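Itilell Planning and Set-up Guide
Section 4: Budgeting for a Two-Arm Tabletop Station

4.1 Scope

This section applies to organizations preparing a purchase request for a two-arm station intended for light handling work with everyday articles. Complete it before requesting a quotation from Wirkby or another supplier.

4.2 Preparing the estimate

1. Choose the task first. Write down each article to be handled and how it is stored between runs.
2. Enter the arms, grippers, cameras and controller on separate lines of Form B. Do not combine them under one heading.
3. Enter the task articles on their own line. Stands, containers and table coverings are to be budgeted with spares.
4. Allow 300 mm of clear wall space behind the table for cable access, unless the site drawing states otherwise.
5. Set aside 50 hours of staff time for set-up and operator training.

Note: Articles that mark or stain are charged to consumables. Grid-printed calligraphy sheets and cloths belong in this category, whatever their purchase price.

Caution: Do not order grippers until the narrowest and the widest handles have been measured. A brush set may include both.

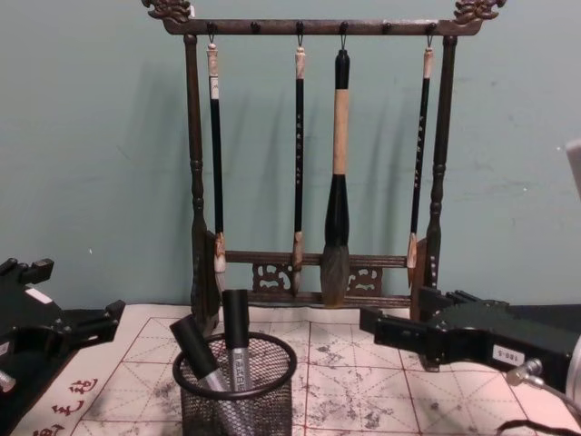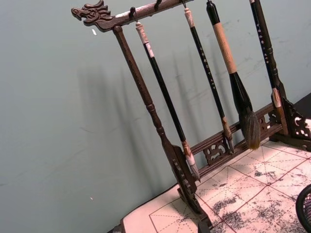 Brush rack station, with the hanging brushes over a red practice grid.

Rasmus Siliņa writes that the Jurkero office left spare gripper fingers out of its first request and had to raise a second order in June. He would place them on the same line as the grippers, and asks that Form B be changed to allow it.

The change has been accepted. Spare fingers may now be entered with the grippers, provided the quantity is shown.

4.3 Recurring costs

6. Enter the yearly service charge in column 3. Where the supplier offers a Juška service plan, attach the full terms.
7. Plan to replace table coverings after about 200 runs, or sooner where markings can no longer be read by the operator.
8. Record freight and customs charges separately from the purchase price.

Caution: The service charge does not cover damage to task articles. Carved or turned wooden pieces should be insured or replaced from the consumables line.

4.4 Submission

9. Have the estimate signed by the budget holder and the site supervisor.
10. Send Form B, the site drawing and the article list together. Incomplete requests will be returned under code 37.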